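Selling the apartment, month two

The listing for the Truvum Street apartment went live on a Monday in March, at nine in the morning, on Plistero and on Wirkmont. I had planned to use only one of the two. The agent said the Wirkmont package came with a paid slot on the local search page, so I agreed to both and paid the difference.

The first week was good. Plistero sent me a report with 89 saves and 10 requests for a viewing. Wirkmont counts things another way, so I can't compare them properly. Its report gave me a "match score" of 82 and a bar chart with no labels on it. I asked what the score was matched against and got a link to the help page, where the word doesn't appear.

Of the 10 people who asked for a viewing, 4 came. Two of those were neighbors from the next building who wanted to see the layout. I didn't mind. One of them told me what her unit sold for, and it was less than I'm asking.

After that it went quiet, and I spent a few evenings looking at how other sellers write their listings. Most of them open with the neighborhood. Mine opened with the square footage and the year the boiler was replaced. I rewrote the first paragraph so it starts with the walk to the train and the bakery on the corner, and moved the boiler down to the end. The agent also wanted "sun-drenched" in there. The living room gets sun until lunch and then it doesn't, so we settled on "bright mornings."

I changed the order of the photos too. The kitchen had been first, and it's a narrow kitchen. Now the living room is first and the kitchen is fifth. Plistero lets you do this yourself in a minute. With Wirkmont you have to email them, and the change took until the end of the week.

Perić, the agency, has now offered me what they call a refresh – new headline, new photos, a second round of ads and a mailing to their buyer list. It costs more than I'd like. I asked how many people are on the list and how many of them are looking for a two-bedroom. They're checking.

I haven't touched the price. I'll give it until the end of the month with the new text and then decide. If anyone reading has paid for one of these refresh packages, I'd like to hear how many viewings came out of it.
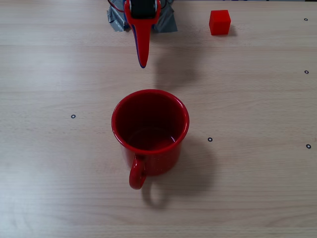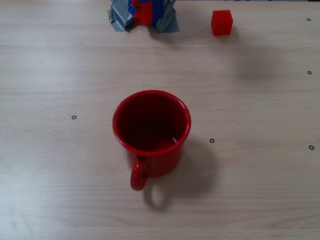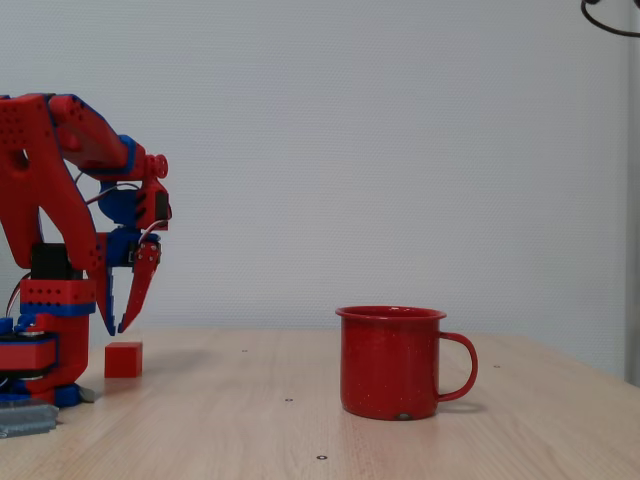

Three from the same table. The red mug is in all three.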